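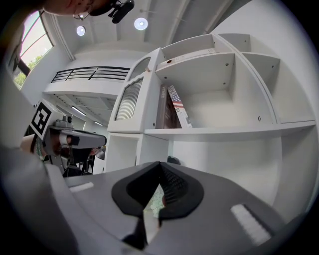 Something pale and crumpled, through the gap. Tadthorpe, August 22, 2026

I have a drawer of clean socks with no partners, and last January I finally tipped it out on the bed. My grandmother would have been ashamed of me. She ironed socks! She ironed dish towels, too, and the pillowcases got done on both sides.

So I called my friend Pornthip Wannasri, who ran the Nuchit laundry over in Javbridge until she retired, and asked her how regular people are supposed to keep up. She laughed at me for a good long while. Then she told me to buy 200 safety pins and pin every pair together before it goes in the basket -- hers have gone through the wash like that for years.

I lasted a month. The pins are in a jar by the dryer now, and I've gone over to buying one kind of sock, all gray, which my daughter says is the saddest thing she has ever heard. She's still wearing them, though. The dish towels I fold in thirds, warm, and I don't iron a thing.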